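Chapter 8
Playing at Home

Before you start

By the end of this chapter you should be able to explain what people mean by home advantage, work it out for a league from a plain list of results, and argue with a friend over where it comes from. You'll need the results table from Chapter 3, so go dig it out now. I'll wait.

8.1 The bus ride to Plunia

My first road game as a team statistician was in January, in Plunia, in a football stadium that had been put down in the windiest spot anyone could find. I was in the back of the bus with a clipboard on my knees (this was before I trusted laptops) and everybody around me was sure we were going to lose. We were the better team! We had beaten Plunia at our own place earlier in the season, and it wasn't close. But the players talked about that trip the way you'd talk about a dentist visit. The field was bad, the locker room was cold, the crowd stood so near the bench that you could hear what they thought of your haircut.

We lost by a field goal. On the ride back I had a long time to stare at my clipboard, and what I kept asking myself was whether we'd lost because we were in Plunia or whether we'd just lost. Teams lose football games all the time. If you go in expecting a bad place to beat you, and then you drop the game, the place gets the blame. If you win, you say you overcame it. Either way the story about the place survives, and that should make you a little suspicious of it.

That question is what the whole chapter is about, and it's a harder one than it looks.

8.2 What we mean by it

Let me give you the definition I'll be using from here on. Home advantage is the amount by which teams do better at their own stadium than they would on neutral ground against the same opponents. Read that twice, please, and pay attention to the second half. We never get to see the neutral-ground game. It's a comparison with something that didn't happen, so we have to sneak up on it.

The usual way to sneak up is to let the schedule do the work. Suppose every team in a league plays every other team once at home and once away. Then good teams and bad teams both show up in the home column equally often, and whatever is left over after you compare the columns can't be blamed on one side being stronger. You add up the points scored by home teams, take away the points scored by visiting teams, and divide by the number of games. A positive answer means the home teams came out ahead on average.

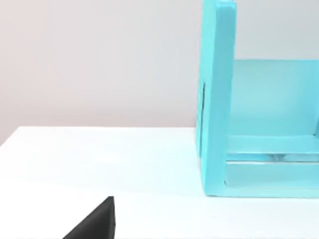
Easy enough. The trouble starts when the schedule isn't balanced, and in football it almost never is. Seasons are short. Some pairs of teams meet twice, some once, some never. A strong team might get an extra home game one year through plain luck of the draw, and now your home column is a bit stronger than your away column before anyone has kicked anything. We'll deal with that in Section 8.5, where I'll walk you through a rating method that handles team strength and location together. For now just keep the worry in the back of your mind.

Also notice what the definition leaves out. It says nothing about why. You can measure the thing perfectly well and still have no clue what's behind it, and I think it's healthy to keep those two jobs apart for as long as you can stand it. 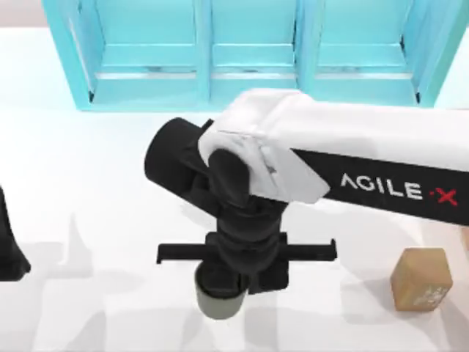 Figure 8.1. Turquoise shelving unit with open compartments side by side, at the far edge of a white tabletop.

8.3 The usual suspects

Ask a room full of fans why home teams win and you'll hear the same handful of answers, usually at high volume. The crowd comes first. Noise makes it hard for a visiting quarterback to change the play at the line, so visitors jump early and take dumb penalties. I like this one and I want it to be true, because I've yelled myself hoarse plenty of times and I'd like to think it did some good.

Then there's travel. Sitting on a bus or a plane is lousy preparation for running into large people. There's sleep, which belongs with travel but deserves its own look (strange bed, thin walls, a hallway full of teammates). There's knowing the field: where the grass gets slick, what the wind does at the open end, how the sun sits late in the afternoon. And there are the officials, who are human, and who may lean a hair toward the side that isn't screaming at them on a close call.

Each of these makes a prediction, and that's how we'll tell them apart. If it's travel, then a short trip should hurt less than a long one, and two teams that share a stadium should see almost no effect. If it's noise, a full stadium should matter more than a half-empty one. If it's the field, a team that moves to a new building ought to lose some of its edge for a while, until the players learn the place. You see how this goes. We aren't going to prove any of them in one chapter, but we can make some of them look pretty bad.

8.4 The league we'll be working with

All of the worked problems use the Sirnness league file, which holds 359 games. It's a small semi-pro football league and I picked it on purpose. The big leagues have been picked over so many times that you could look up the answers, and where's the fun in that? Each line gives the home team, the visiting team, both scores, the trip in miles and the attendance.

Two teams get most of our attention. Naylor draws well: the best gate in the file is theirs, 3718 people for a rivalry game. Pralleck plays in front of hardly anyone but makes visitors drive a very long way. So one team has the noise and the other has the road, and you can probably guess why I'm so fond of the pair. Write down now, before you open the file, which of the two you expect to have the bigger edge at home. Put it in pen.

A warning before we get going. One team's home games make a tiny sample, and a tiny sample will tell you almost anything. You'll be tempted to look at a hot streak in Naylor and announce that you've found something. I did exactly that with Plunia, on the bus, with a dull pencil. Hold off until we've covered the spread of averages in the next section, then come back to your guess and see whether you still want to stand by it.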